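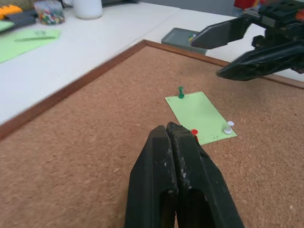 Green slip on the cork, three pins in it.

Redoing the message board for the back hallway at Junell this weekend.

The old board came down in January when they painted. It has been behind a filing cabinet ever since and the notices have been going up on the wall with tape. The tape takes the new paint off.

Working with the board flat on a table. I tried pinning on the wall last time and the board slid every time I pushed on it.

The cork is in better shape than I expected. A lot of old holes along the top where the calendar used to hang. They close up a bit if you rub them with a damp cloth and leave it overnight. They don't disappear.

Frame is fine. One corner was opening up so I put wood glue in it Thursday and strapped it. Holding so far.

Paper colors, for anyone who uses the board:
green = shift swaps and rides
white = official notices
yellow = lost and found
Anything else goes on the side of the fridge.

I cut the green down to small slips. Full sheets were the main problem before. One person would put up a full page about a couch and cover four other things.

The slips are going up at an angle for now. Oda Ekström asked if that was on purpose. No. I'll straighten them when I know how many there are.

On pins. The big clear tub is from Drarnico, mixed colors. I keep a few out in the gray tray and leave the tub closed the rest of the time, after last year, when it went over and we were finding pins until spring.

Somebody asked if the pin colors mean anything. They don't. Take whatever comes out of the tray. I thought about matching pins to paper and it would last a day.

Two pins is enough for a slip that size if they're both along the top. I've been using three because the hallway door makes a draft and the bottoms flip up.

Push the pin straight in. If it goes in slanted it tears the cork when it comes out and the next one won't hold in that spot.

Question from Hicham El Ouafi: why not magnets. The board at Forsberg is magnetic and he likes it. It's also 100 dollars and the magnets walk off. We already own this one.

Measured the wall again. The board goes 16 inches to the right of the light switch, which leaves room for the door to open all the way. Before, it hit the frame. That's probably what opened the corner.

Hanging it with two screws and wall anchors. The wire on the back is coming off. It let the board tip forward at the top.

I have nearly enough slips cut for the summer. The rest of the green paper will be in the drawer under the phone, with a pen. Please put the pen back.

New rule on dates: write the day you put it up in the bottom corner of the slip. After 30 days I take it down. No date, it comes down the next time I walk past.

Old notices are in an envelope on Oda's desk if you want yours back. There's a bike for sale in there, a potluck sign-up, and a card for Ilosia, who I think did the gutters. Going in recycling Friday.

Someone wants to know if personal stuff is still OK. Yes, on green, same size slip as everybody else.

Board goes up Monday morning before first shift. Until then please leave it on the table and don't set coffee on it.

Also still looking for the level. Orange, short, has a crack in one end. It was in the hall closet.

Last updated: 2024-06-08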